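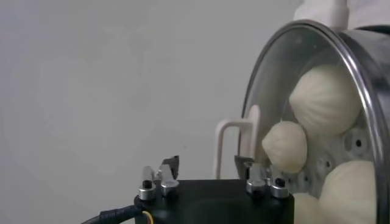

Steam in the kitchen: what we learned from the December lunch

Dear members of the Gratcombe cooking circle,

On December 1, 2019 we held the steaming lunch that was promised to you since the summer. I was asked to write down the main points for those who could not come, and also for those who came and were too busy eating to make notes. I am one of the second group, so Tatu Mohamedi has kindly lent me her notebook, and I have corrected my memory with it in several places.

Round steamers are now in many of our homes. When I moved to Gratcombe I did not know one person who used such a thing every week. My mother steamed dumplings over a soup pot with a cloth tied on top, and I believed for many years that this was the only correct way. I have changed my opinion slowly.

Before the first use

A new steamer should be rinsed with warm water and then used once with nothing inside. Let it steam for 18 minutes, throw the water away, and leave all the parts open to the air. If your steamer is made of bamboo, do not use soap. Bamboo keeps the taste of the soap and gives it back to you in the rice. Metal ones you can wash as any other pot, but please dry the rim well, where the lid sits. Tatu wrote in her notebook "rim!!" with two lines under it.

How much water

This was the question with the longest discussion. For a pot of normal size, 500 milliliters is enough for vegetables and for fish. For the big filled buns it is not enough, and you must add more in the middle of the cooking. The added water must be boiling already. Cold water stops the steam, the dough falls down, and it does not come up again. I made this mistake last winter with a full batch, and we ate them flat, with a lot of sauce.

The water should never touch the food. Between the surface of the water and the bottom of the basket I like to leave the width of three fingers. Mr. Kariuki prefers less, and his fish was very good, so perhaps I am too careful.

What we cooked

We started with carrots, cut in thick sticks, and white cabbage in wedges. The carrots need more time than people think. Ours went on first and the cabbage joined them later. After this came the fish with ginger and spring onion, on a small plate inside the basket so the juice was not lost. Pour this juice over the rice. It would be a sin to give it to the sink.

The buns were made from Tatu's dough. She lets it rest 40 minutes, shapes it, and then lets it rest again while the pot is heating. The filling was mushroom and leek. There was also a sweet one with date paste, and this was finished before I reached the table. I received half of one from a kind neighbor.

For the end we tried a steamed lemon pudding in small cups. Each cup must be covered with a piece of baking paper, folded and tied, because the drops from the lid fall straight in the middle of the pudding. Two cups were not covered well and they became more like a soup. The taste was still fine.

About the lid

Many of us lift the lid too often. I do it also. Every time the lid goes up, the heat goes out, and the time on the recipe is not true anymore. If you must look, do it once, near the end, and open the lid away from your face and your arm. Steam burns quickly and deeply. Use a long glove, the kind that covers the wrist, and not a folded tea towel. When the towel becomes wet it does not protect you at all.

With a metal lid, you can wrap it in a thin cotton cloth and tie the corners on top. The cloth drinks the drops and your buns stay dry and smooth. Keep the corners far from the flame, please.

Cleaning and keeping

After cooking, take all apart while it is still a little warm, of course not hot. Dough that has dried on the basket is hard work. Cabbage leaves or baking paper with some holes under the buns will save you from this. In the area where I live the water leaves a white ring in the pot. A spoon of vinegar in fresh water, boiled for some minutes, takes it away.

Do not close a steamer in the cupboard when it is damp. Put the lid next to it or upside down on top, so the air can move.

For the next meeting

We will meet again in the new year in the Skodon hall, as the kitchen there has a bigger stove. The wish of most people was for rice dishes and for steamed eggs. If you own a steamer with two levels, please tell me, as we would like to try vegetables and rice at the same time. Aprons we have enough of. Small bowls we do not have enough of, so kindly bring your own.

There are 29 names on the list for now and there is still place. Write yours on the paper near the door at Cimar, or call me in the evening.

One glass container with a blue cover was left behind after the lunch, with ginger in it. The ginger I have used. The container is waiting for you.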